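**Notes for the Platard talk (20 minutes, leave time for the knots)**

Start with the boat, straight in. Inach is a gaff cutter, 36 feet on deck, larch on oak, and she spent 8 years under a tarpaulin at Carkent before we got our hands on her. Pause. Let them groan, because everyone in that hall has a tarpaulin boat!

Then the keel bolts. Pass the old one round (it's heavy, warn the front row). We drew two to be safe and ended up drawing the lot.
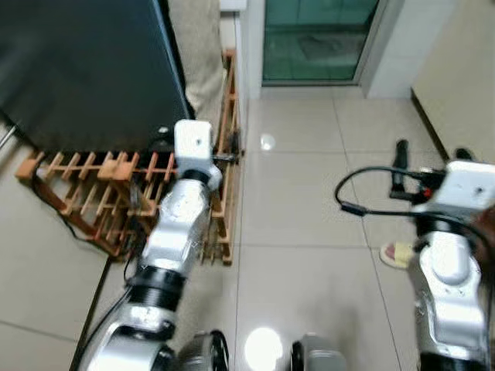

You should have left them alone if they weren't weeping, was what I heard from the back at Aasen last time, and it's a fair point, so take it seriously. Say that the first one out was wasted to a pencil at the joint. Say too that plenty of boats sail happily on old bolts.

Move on to steaming. I love this bit, so watch the clock. New ribs went in green, over the bench and into the boat while they were still floppy, and you have a few seconds before 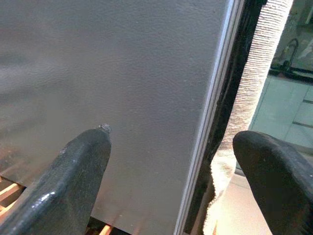 they stiffen and that's your lot. We broke 2 on the first morning and hardly any after that. Mention soaking them overnight. Mention gloves, twice.

Fastenings: 855 copper rivets, every one with somebody crouched inside holding the dolly. Do the noise with the hammer if the table looks strong enough.
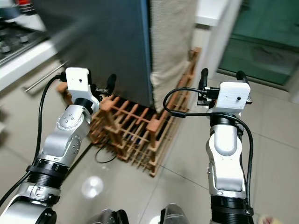 Break for questions.

Finish on the launch in July. She leaked like a basket for a night, took up beautifully, and sailed the next evening. Then get the rope out.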